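From: Bhardwaj
To: gripper-users list
Date: 14/12/2021
Subject: Re: Grotholm bin picking kit - worth the money?

On the Munthorpe side someone wrote:

> We are looking at the Grotholm kit for small mixed parts. The
> brochure says 200 picks an hour out of the box. Has anyone run it
> on anything other than boxes? Also, does the Natia software need
> its own PC, or will it share one with the arm controller?

We have had the kit since October, so I can answer most of this.

Short version: the hardware is good, the software is fair, and the brochure number holds only for easy parts. With matching foam blocks we got the 200. With mixed items we get 80 on a normal day, and I would plan on that.

Our mixed set is cheap household stuff: a toy block, sunglasses, tape in a clear dispenser, a green pad and so on. We work in the front half of a two-part gray bin, held with spring clamps.

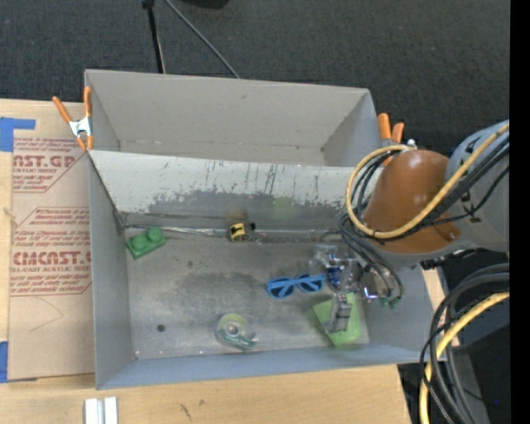 1. Clear and shiny parts

The tape dispenser is the worst item we have. Natia often puts the pick point on the roll and ignores the clear plastic around it. The sunglasses are better if they land flat, worse if a temple is folded across. Turning the exposure down helped some. A worn metallic bin floor does not help, so if you are buying a bin anyway, get a matte one.

2. Hoses and cables

Leave more slack than the manual shows. We set ours to the manual at first and the hoses pulled tight when the wrist turned near the right wall. We rerouted them with a larger loop and have had no trouble since.

3. Setup

Calibration took us 12 minutes once we knew the steps. The first time took most of a day - the manual skips the part where you enter the bin wall heights.

4. Software

Natia wants its own PC. We tried sharing and the planner stalled every few picks. The license is yearly, and support has been slow. I have opened 19 tickets and four are still waiting.

I would buy the arm mount and gripper again. For the software, ask for a trial on your own parts before you sign anything.

Can send our settings file if it is any use.

Bhardwaj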